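Fitow Bench Notes
November 27, 2018
4 min read

We use cookies to remember your settings. By staying on this page you agree to this.

OK thread time. I've been promising to write up the shiny board stuff for ages and the draft went in last night, so I'm running on cold noodles and I want to talk about reflections.

Background for anyone who hasn't followed along: at Fitow we teach two-armed robots by having a person do the job with a pair of hand-held grippers. Same fingers as the robot, a camera on each gripper, one more camera up at head height. You do the task, the cameras and the tracking record it, a network learns from the pile.

It works nicely for dull stuff. Towels, cardboard, wooden blocks, all great. Then somebody (me, it was me) suggested whiteboards.

Whiteboards are awful! From the gripper camera a glossy white board on a white table is mostly blank, plus a handful of ceiling lights. And the lights are the brightest thing in the view, with lovely crisp edges, so guess what the network falls in love with.

What I mean is, the reflections slide when the camera slides. The board stays put and the bright streaks don't. Our old policy would follow a streak the way a cat follows a laser pointer and close its fingers well short of the edge.

First thing everybody says: use matte tape, or a polarizer. Sure. We tried a polarizer back in the spring and it ate so much light that fast hand motion went to mush. And I'd like the robot to cope with boards as they come out of the box, please.

Second thing everybody says: just collect more. We did that too. More demos under the same ceiling gives you a network that knows that ceiling extremely well. Move to the other room in the Gumovitz building and it's lost again.

So, the method. We've been calling it Ambaye (it was a folder name, it stuck, I'm sorry). The idea is small enough to fit in a couple of posts.

The head camera and the gripper camera see the same board, and they do NOT see the same reflections. A highlight lands in one place from up high and somewhere else from down by the fingers. The edge of the board is in one place in the world, whichever camera you ask.

During training we ask each view, separately, to guess where the nearest board edge is in 3D. Then we penalize the two guesses for disagreeing. A streak that only makes sense from one camera gets very expensive to believe in. An edge gets cheap.

Nothing extra at run time, by the way. The agreement part is thrown away after training and the policy runs at the same speed as before. I was weirdly proud of that and one reviewer on the last version didn't care at all.

Some views from collection, head height and then down at the fingers: 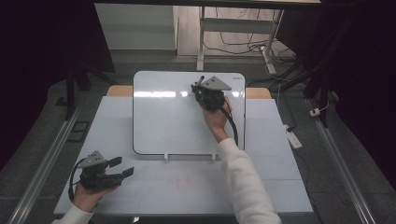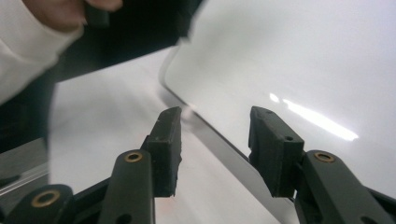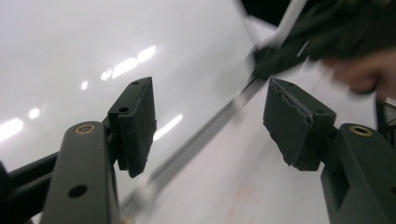 Dark gray grippers over shiny white. First one is the view from up top, the other two are gripper cameras.

Look how much glare there is in the last one. Imagine being a small network and having to find a board edge with all that going on – I have sympathy.

Also yes, the pads are pretty chewed up. I've had messages about pads before, so: we logged pad wear as a label for this set, and training with or without the label made no difference I could measure. New pads are on order anyway.

Numbers, for the numbers people. 474 demonstrations in the set. 79 of those held back and never trained on, chosen by session so the network can't cheat by having seen the same minute of the same afternoon.

On the held-back ones, median error on the board edge from the gripper view went from 5 mm to 3 mm. That sounds tiny until you remember the fingers have to go either side of something thin. Two millimeters is a lot of finger.

The bit I like more is the tail. The old model had these wild misses where it put the edge right on top of a highlight. Plot the errors and you get a fat second bump way out to the right. With the agreement term the bump is mostly gone. Not all gone. I'll put the plot in the next thread when I've fixed the axis labels.

Where it still fails: when the head camera can't see the edge either. If your own forearm is in the way there's nothing to agree with, and the gripper view goes back to guessing. White sleeves over a white board don't help (I picked the sleeves, moving on).

It also has trouble with motion blur. When something thin whips past the fingers both views go soft and they'll happily agree on a wrong answer. Agreement isn't truth, I have this on a sticky note now.

We tried weighting each view by its own confidence to fix that. It helped on blur and hurt on glare, because the model is super confident about glare. Took it back out. If you've got a neat way around this my messages are open.

Things I'd do differently: sync the cameras properly from day one. I spent a stupid amount of November nudging timestamps, and half of what I thought was disagreement between views was one clock drifting. If you try this at home, check your clocks before you touch the loss weight.

And keep the loss weight low at first. Start it high and the two views agree instantly by both predicting the middle of the table, forever. Ramp it up over the first few epochs and it behaves.

A few people asked about code. The training part is a short file and I want to share it, but it leans on our data loader, and the loader is a swamp. Give me until December.

I'm showing a poster on it at Gondeck in December too, so if you're going, come find me and bring your shiniest object. I mean it. I've got a list going and so far it's a toaster, a bike fender and a cake tin.

Right, going to find some real food. Will answer questions after.

Get new notes by email. Enter your address to subscribe to the newsletter.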